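## 4. First wash and regular care cycles

Read this section before you run the Brannigan for the first time. Installation, levelling and hose connection are covered in Section 3.

### 4.1 Cleaning cycle before first use

Every machine is water-tested at the factory, and a small amount of water may be left in the drum or the drain hose. Run one empty cycle to flush it.

1. Open both taps fully. Check the hose connections for drips.
2. Remove the foam ring from inside the door seal if you have not already done so.
3. Close the door until it clicks.
4. Turn the dial to **Drum Clean**.
5. Add half a cap of liquid detergent to compartment 2. Do not use powder for this cycle.
6. Press **Start**.

The door stays locked for 2 minutes after the cycle ends. Wait for the padlock light to go out before pulling the handle.

> **Caution:** Do not run Drum Clean with clothing in the machine. The water reaches a temperature that will shrink wool and damage elastic.

### 4.2 Sorting the load

Sort by care label first and colour second. A load that mixes heavy cottons with light synthetics will spin unevenly, and the machine may stop to rebalance several times.

- Empty all pockets. Coins and hair clips can lodge between the drum and the tub.
- Close zips and hooks. Leave shirt buttons undone.
- Turn dark denim and printed fabrics inside out.
- Put bras, tights and baby socks in a mesh bag.

Padded and quilted clothing needs more room than its dry weight suggests. Fill the drum to no more than half, and wash these items with others of similar bulk. One quilted jacket on its own is likely to cause an unbalanced spin; add a couple of towels of a similar colour.

Check the seams and the stitching of each channel before washing. If the filling has started to come through, mend the seam first. 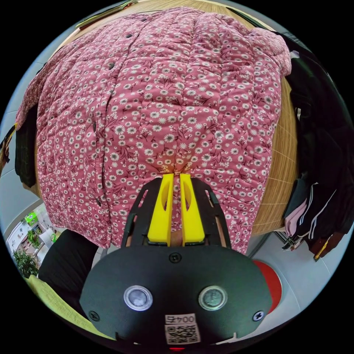

Down-filled items should only be machine washed if the label allows it. Use a detergent made for down, and skip the fabric softener, which coats the filling and stops it from lofting. The same goes for anything with a water-repellent finish.

### 4.3 Running the Bulky Items cycle

1. Load the items loosely. You should be able to fit your hand flat between the load and the top of the drum.
2. Turn the dial to **Bulky Items**.
3. The display shows 30 °C. Press **Temp** to change to cold if the care label calls for it.
4. Press **Spin** until the low speed light comes on.
5. Press **Extra Rinse**. Padding holds detergent longer than flat fabric does.
6. Add liquid detergent to compartment 2 and press **Start**.

When the cycle finishes, lift padded items out with both hands. Wet filling is heavy, and hanging the item by its shoulders straight from the drum can pull the stitching. Run a second low spin if water still drips from the hem.

**Note:** The time shown at the start is an estimate. The machine weighs the load in the first few minutes and adjusts the display.

### 4.4 Drying padded items

Lay the item flat on a rack or an airer, out of direct sun. Break up clumps in the filling with your fingers and turn the item over every few hours. If the label permits tumble drying, use low heat and stop the dryer partway through to shake the item out.

Do not store padded clothing until the filling is fully dry. Damp filling will smell within a few days and can go mouldy.

### 4.5 If the machine stops during a cycle

| Display | Meaning | What to do |
|---|---|---|
| E16 | Load out of balance | Press **Pause**, wait for the padlock light to go out, rearrange the load and press **Start** |
| 302 | Slow drain | Clean the pump filter (Section 6.2) and check the drain hose for kinks |
| door | Door not closed | Check for fabric caught in the seal |

If the same code comes back after you have followed these steps, turn the machine off at the wall, close both taps and contact your dealer. Have the serial number ready. You will find it on the silver plate inside the door.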